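Plating fruit on a brown mat: layout, spacing and handling

Applies to: table mats in felt, cork or coated fabric; shallow dishes up to the size of a side plate; whole fruit with firm skin.

1. Choosing the mat

The mat sets the color of everything placed on it. A mid-brown surface works with red, yellow and green fruit and hides small crumbs. On a white table, leave a strip of tabletop showing at the edges. A mat that runs exactly to the table edge tends to curl there and catches on sleeves.

The large Plendach mat lies flat without weights after one night unrolled. The Kenside is thicker and needs longer. Mats folded in storage should be pressed from the back under a cotton cloth, on low heat, before use. Coated mats must not be pressed.

2. Choosing the dishes

Use dishes of one color family. Pink against brown gives enough contrast to see the rim clearly, even under a single overhead lamp. The rim matters more than the diameter. An apple placed on a completely flat tile will roll if the tile is nudged; a raised rim, even a low one, stops it.

Two dishes are enough for one fruit. The first receives the fruit, the second is for peel and core. If both are the same size, mark the underside of the peel dish with tape.

3. Spacing

Set the dishes well apart, one toward each side of the mat, and keep the brown area between them clear. This is the working area. Knife, board and napkin go there later, in that order.

With a 3-piece set (Festberg or similar), keep the third dish off the mat until the fruit is cut.
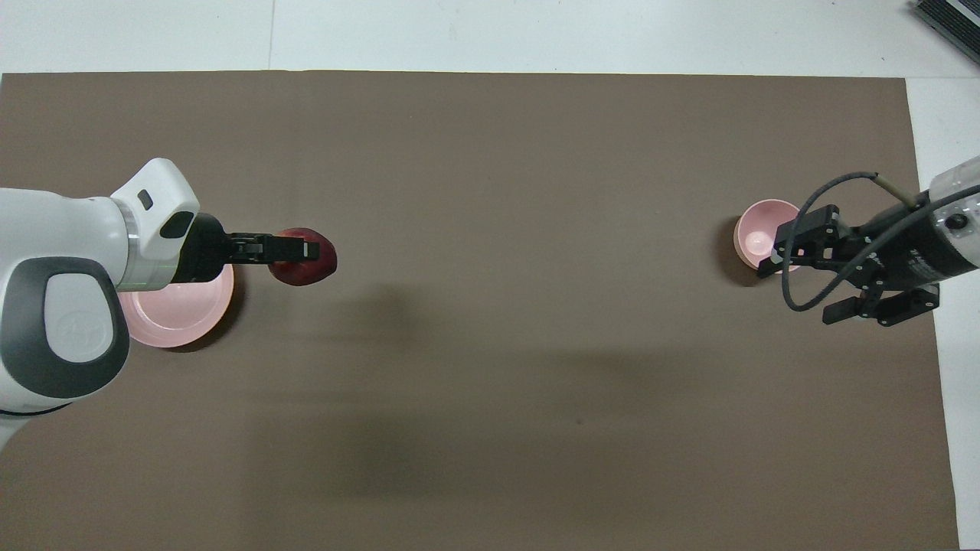
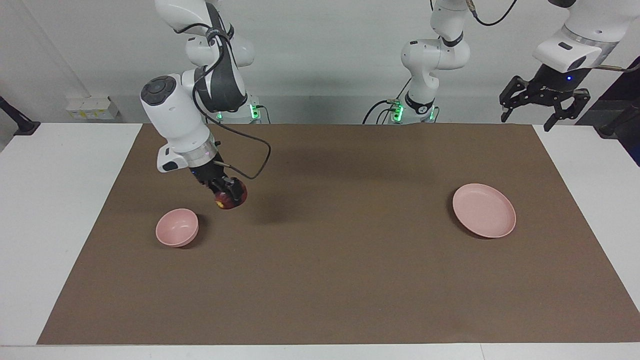

KENSIDE, January — No change to the instructions. Notes on handling follow.

4. Placing the apple

Hold the apple at its sides, at the widest point. Keep it low over the mat while moving it. Lower it until the base touches the dish, then release. Dropping it even a short distance can bruise the flesh without marking the skin, and the bruise shows as a brown patch once the apple is cut.

Turn the apple so that the deeper red side faces the seat. Lighter patches and speckling are normal for many red varieties and are not a reason to reject the fruit. Soft spots are.

If the stem is long, trim it to 3 mm. Do not pull it out; the opening dries and darkens.

5. Checking the layout

Look at the mat once from directly above and once from the seat. From above, check that neither dish overlaps the edge of the mat. From the seat, check the shadows. A soft shadow beside each dish is acceptable. A hard double shadow means 2 lamps are competing, and one should be switched off.

6. Cleaning

Wipe juice from the mat before it dries, working from the outside of the spot inward. For felt, use a barely damp cloth. Pawlak cleaning paste is suitable for cork only. Wash the dishes by hand if the glaze is matte.

Text: Lena Jasińska
Sheet 277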